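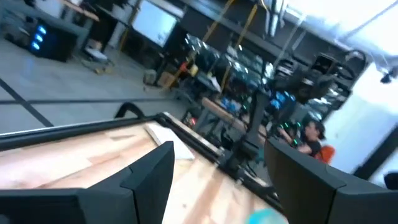 What is the best surface for a shared worktable?

Pale wood, made of joined strips, with the knots and the darker pieces left in.

I will argue for this at any party where I'm given the chance! I've worked at laminate, at steel, at glass (never again), and at a folding plastic thing that bowed in the middle like an old mattress, and I keep coming back to wood. Light wood in particular. You drop a screw on it and you can find the screw. You put down a dark cable or a bright piece of string and it practically waves at you. On the speckled gray laminate we had at Geum, small parts went missing all day long, and we spent a silly share of our afternoons with our cheeks flat against the table, looking sideways for a washer.

And the strips! People apologize for strips. They'll tell you they wanted one wide, even board and had to settle for pieces glued side by side, cream next to tan next to a pinkish one. I think the pieces are the best part. A long tan strip running through a pale top is something to line your work up against. I've squared paper to one for years without ever picking up a ruler. A knot is even better, since it gives everybody at the table the same landmark. "It's up by the knot" is a complete sentence where I work, and it has saved me plenty of walking.

My own table came from Palell, a little outfit that sold off shop furniture from a back lot, and I paid 765 dollars for it, which felt enormous then. That was 13 years ago. It has a burn, two rings from a paint can and a groove I made myself with a utility knife while talking. I wouldn't sand out any of it.

Now the part where I lose people, and that's the raised edge. I love a table with a lip along the far side. My friends who like a clean line think it looks like a tray, and I say wonderful, a tray is a great invention. Things roll. Cord in particular has a way of creeping off the back of a table one loop at a time, and then the whole bundle goes over and pulls your scissors down with it.
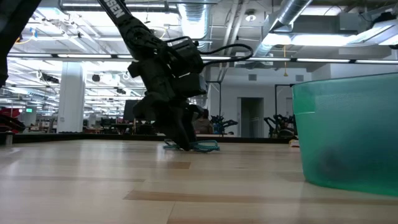 Cord is also my best argument for leaving some open space in the middle. I'm all for bins, the big see-through kind especially, because you can half guess what's in there before you reach in. But park the bin off to one side and let whatever you're handling spread out. A tangle needs room. If you try to sort out a pile of loops in a space the size of a dinner plate you'll only make it tighter, and then you'll get cross and blame the cord.

The folks at Zatance, where I rent a bench now, put dark rubber mats over all their wood tops last February. I understand it. Mats are cheap and easy to wipe. But every time I sit down at one I fold the corner back, just enough to get my own patch of grain, and I notice that the two benches on either side of me have started doing it too.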